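Replacement finger pads for the Gumedik hand-held gripper, sold by Wirnalham. Part no. 2609.

## What you get

One pack holds two pads with adhesive backing, enough for both fingers of one gripper. Black foam, supplied cut to size. Spare pivot bushings are sold separately under part no. 873.

Fits the Gumedik and the older Yaman hand-held model. It does not fit the Umungate, which has a wider finger block.

## When to change them

Check the pads at the start of each shift, with the fingers fully open and the tool held over a clear bit of bench. Look at the lower edge first. A ragged edge or bits of foam hanging below the block mean the pad is due, even if the gripping face still feels sound.

The fingers face each other across bare wood with the pads on the inner side of each block, and both lower edges have gone rough. Order a pack at this stage.

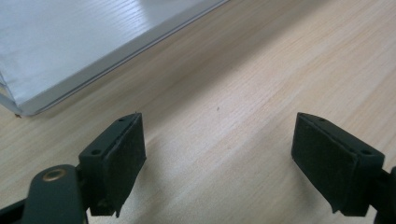

## Fitting

1. Open the fingers and lock the trigger.
2. Peel off the old pads. Scrape away any glue left on the block - a plastic scraper is best, as a blade will mark the face.
3. Wipe with the alcohol cloth and leave for 5 minutes.
4. Press the new pads on, level with the top of the block. Keep the two faces parallel.
5. Close the fingers on a piece of scrap card and leave them shut for an hour.

Always change both pads together. Keep glue and cleaner off the pivot bushings, and don't oil the foam.

## Ordering

Packs are sold singly or in a workshop box of 56. Store flat, in the bag, away from heaters. Opened packs can't be returned.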